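Siltska canvassing app review: one campaign season in

I used Siltska for a whole city council race, start to finish, and I have opinions! If you've ever run door knocking off paper walk lists (I did it for years, with a clipboard and a dying pen), you'll know why I was ready to pay for something. Our side had 2,000 doors to cover before the February primary and one part-time organizer, which was me.

Setup took an evening. You upload your voter file, draw your turfs on a map and text people a code. The map drawing is lovely — you drag a corner and the door count updates as you go. My biggest turf came out at 106 doors, which was too many for one person on a hilly street, so I split it in two without losing any notes.

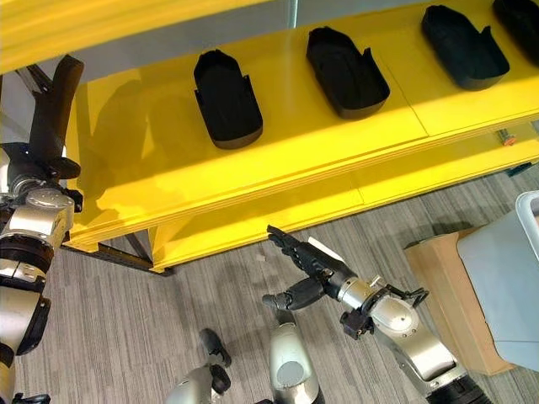 The survey screen is where it beats Brulora, the app we tried last time. Big buttons, one question per page, and it lets you type a note while the person is still talking. Griet Van Hecke knocked more doors than anyone on our team and she never once called me for help.

Now the grumbles. Offline mode is shaky. Twice my answers sat on the phone until I logged out and back in, and I was sweating it, I can tell you. The reports are plain too. You get support levels by precinct and that's about it, so I ended up exporting everything to a spreadsheet to see which issues were coming up.

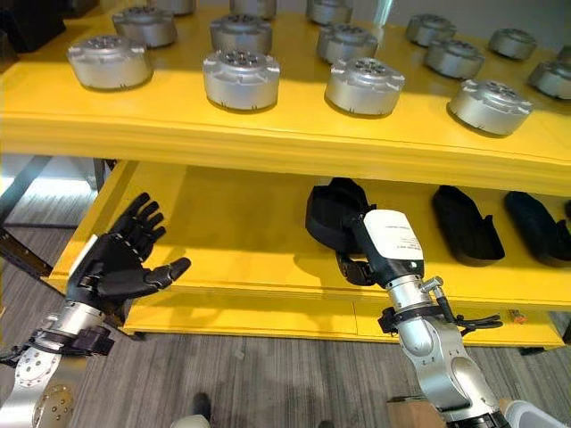
Silver housings on the upper yellow shelf.

Price: we paid $18 a month per user, and you can drop people whenever you like. For a small campaign that's fair. I wouldn't want to pay it for a big team.
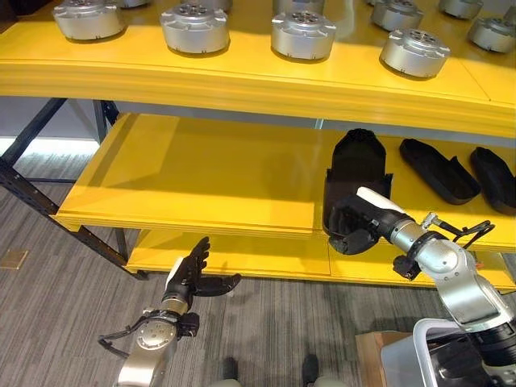
Support was good, by the way. I wrote in late at night about duplicate addresses in an apartment building and had a proper answer by breakfast, with the steps spelled out. We lost the race, but I've already signed up again for the school board one.

Four stars from me. Fix the offline sync and I'll add the fifth.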